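Ladonach face oil vs the Tedard one – same thing?

pebblebank
Posted 7:42 pm
Has anyone tried both? The Tedard oil is a third of the price and the first 7 ingredients match, in the same order. I've nearly finished my Ladonach and don't want to pay for another.

oat_and_rye
Posted 8:05 pm
Used both. Tedard is thicker and takes longer to sink in. Fine at night, no good under foundation.

Mirrorwort
Posted 8:11 pm
Same order doesn't mean same amounts. I broke out along the jaw with Tedard and never did with Ladonach. I wouldn't call it a dupe.

pebblebank
Posted 8:20 pm
Did you change anything else at the time?

Mirrorwort
Posted 8:26 pm
New cleanser from Zilumwood, but I'd been on that a month already.

kettlefern
Posted 9:03 pm
Zilumwood cleanser did the same to me, so I'd blame that first. I've had the Tedard oil since January and my skin is fine. Three drops on a damp face, wait ten minutes, then moisturiser. 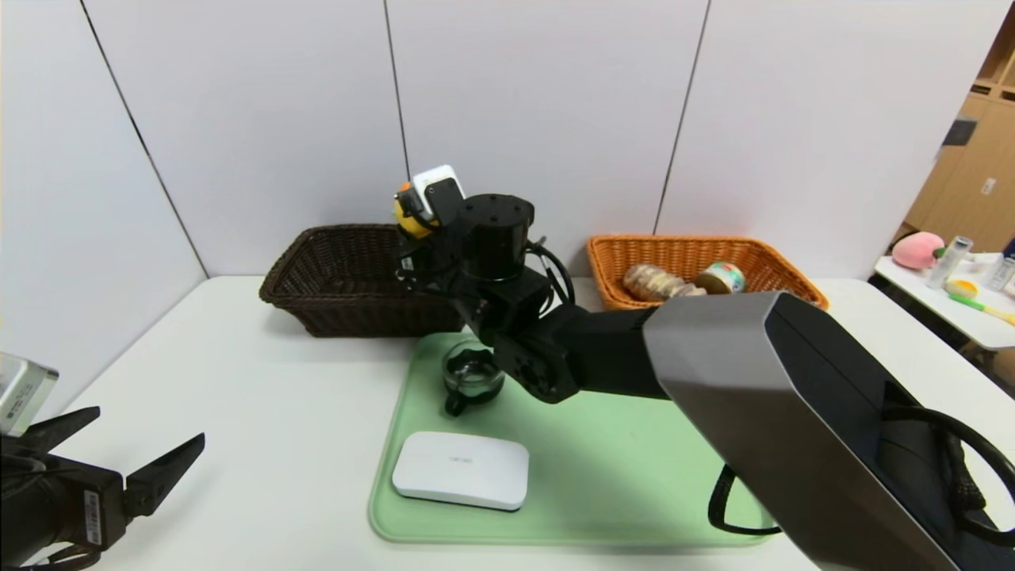 The pump sticks when it gets near the end, so I take the top off and use a dropper. Smell is a bit nutty but it goes.

oat_and_rye
Posted 9:15 pm
Agree on the damp face. On dry skin it just sits there.

Mirrorwort
Posted 9:31 pm
Still not convinced – I'd sooner wait for the Ladonach to go on offer.

pebblebank
Posted 9:40 pm
Going to get the small Tedard and patch test it behind my ear. Will post how I get on.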